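Repair Labels: Read the Small Print
By Sieglinde Reinholz
July 26, 2018

The Murgate repair label went live last week, and I have been asked three times already why we haven't said something nice about it. So I read the whole thing, all 17 pages plus the annex, and I'm still not ready to say something nice.

The idea is easy to like. A maker signs up, fills in a form, and gets a green wrench to print on the box. Shoppers see the wrench and know the toaster or the fan inside can be opened up and fixed. The launch note says 641 products carry it so far. It does not say how many of those anyone outside the company has taken apart, and when I wrote to ask, the answer was that checks are "planned for the second phase." No date for the second phase.

Then there are the parts. Under the label, a maker has to offer spare parts for five years. Fine. But nothing sets a price. Timo Lenz, who runs our Saturday bench in Tridlow, looked up a heating element for a labeled Grasetti kettle and found it listed at 33 euros before shipping. The kettle sells for less than that. A part that costs more than the product is on offer in the way a yacht is on offer to me.

Documents are the other sore spot. The early draft asked for open service manuals, free to download and free to copy. The final text says manuals must be "accessible on reasonable request," and the maker decides what is reasonable. Dreßler, to be fair to them, posts everything, drawings included, and did so long before there was a wrench to earn. They get the same wrench as the firm that makes you sign a form and wait a month. I can't see what reason that gives anyone to do as well as Dreßler.

The organizers point to the 2,055 people who signed the support letter. I signed it too. I signed the draft, though, and the draft had the open manuals in it. I would like my name counted under the text I read - or taken off.
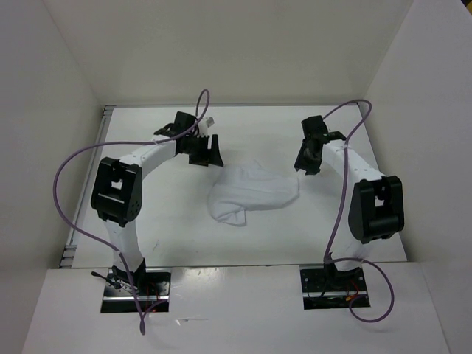 Does the label at least mean a product can be opened without special tools?
It depends on the product group. Small kitchen appliances must open with common screwdrivers, but anything with a battery is exempt for now, and that covers most of what people bring to our bench.

The comment period stays open until September, and comments go through the form on the label's own site. Ask about part prices first. If you have written to a labeled company for a manual, send us the reply you got and how long it took, and we'll print the results in the next issue, good ones included.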